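Hudotix Suture Practice Pad, Rounded

Home > Training Supplies > Suturing > Pads

Item no. 1372
In stock - ships from our Furkberg warehouse

A pale, rounded tissue pad for practicing wound closure. The glossy surface shows up thin dark suture well, so trainees can keep track of a long loose strand while they work.

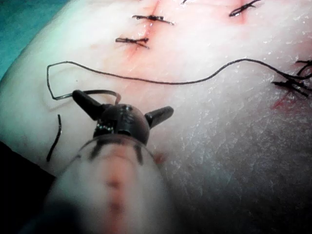
Each pad can be opened and closed several times before it needs replacing. We suggest starting with a short straight cut and leaving plenty of thread for the first knot. Store pads flat in the pouch - do not freeze. Suture and instruments are sold separately.

Pack sizes: single pad, or box of 15
Shelf life unopened: 73 weeks
Replaces: item no. 1029
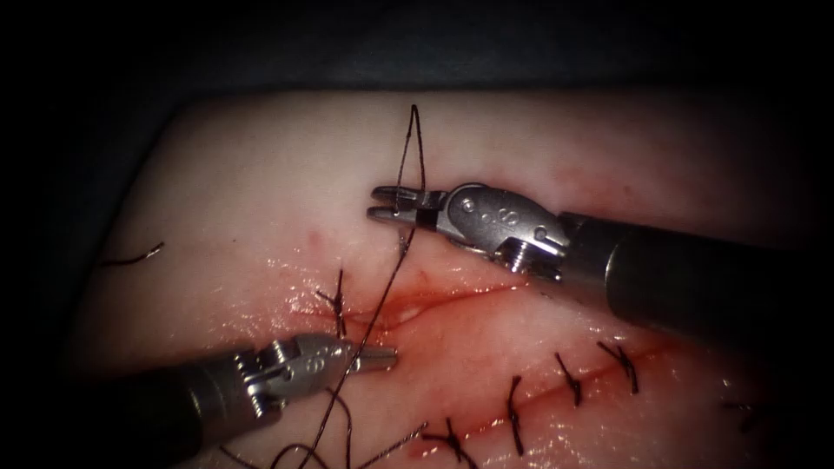

Incision partly closed, with dark suture held in the right-hand jaws.

Teaching labs can ask Viorica Grecu in sales for box pricing. Opened pouches cannot be returned.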